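# Semaan Kitchen Notes

This folder is about one ordinary household task: loading and emptying a dishwasher next to a double sink. It has 305 short notes, written by Subira Shemweta and Rosalinda Espiritu in the kitchens of the Uston apartments. Each note tells which dish was moved and where it was put.

We use simple names for places: `basin`, `drying_rack`, `counter`, `dishwasher_rack`. A roll-up rack laid over a basin is always `drying_rack`, also when there is nothing on it.
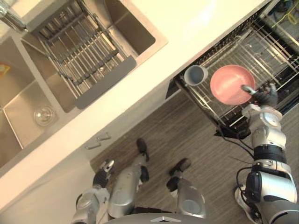 Plates and cups are written with their color first, for example `pink_plate` or `gray_cup`. If a cup lies on its side, please add `side` - we forgot this in the first 23 notes and corrected them in February.

## Files

- `notes.csv` - one line for each dish
- `places.txt` - the list of place names
- `old/` - first version, only for comparison

## Known problems

Bowls and deep plates are sometimes mixed. Rosalinda checks the spelling of new notes every Wednesday, so a new line can wait some days before it appears in `notes.csv`.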